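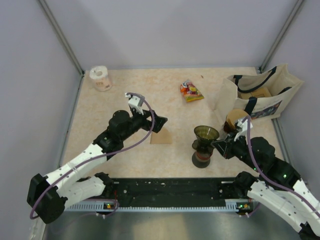
Einkaufstasche und Vorratshaltung: Ergänzende Hinweise

Mit diesem Beitrag setze ich meine Aufzeichnungen zur Haushaltsführung fort. Gegenstand ist diesmal das Verräumen kleiner Einkäufe, das in meinem Haushalt in Prosgate seit Juni einer festen Ordnung unterliegt.

Grundsätzlich gilt: Die Stofftasche wird unmittelbar nach der Rückkehr vollständig geleert. Schachteln aus Karton verbleiben erfahrungsgemäß gern am Boden der Tasche und werden erst beim nächsten Einkauf wieder bemerkt. Auf diesen Umstand hat mich Frau Morfudd Rees in einer Zuschrift hingewiesen, für die ich an dieser Stelle danke.

Toilettenpapier wird stehend gelagert und gelangt ohne Zwischenablage in das Bad. Eine einzelne Rolle darf in der Banderole bleiben, bis sie benötigt wird. Kleine Knabbertüten sind getrennt von Kaffee und Filtern aufzubewahren – bei mir in der oberen Schublade, die zuvor den Teelöffeln vorbehalten war.

Der Kaffeebereiter nimmt eine Sonderstellung ein. Trichter und Kanne werden nach Gebrauch getrennt gespült, abgetrocknet und wieder zusammengesetzt. Dunkel getöntes Glas ist dabei gegen das Licht zu prüfen, denn Kaffeeränder fallen darauf kaum auf. Herr Prasetyo Pasaribu empfiehlt hierfür lauwarmes Wasser mit 2 Teelöffeln Natron; ich habe das Verfahren übernommen.

Die Tasche selbst wird gefaltet und an der Garderobe aufgehängt, die Henkel nach außen. Bedruckter Stoff ist auf links zu waschen.

Zum Putzschrank liegen mir noch 5 Anfragen vor, die ich im nächsten Beitrag beantworten werde.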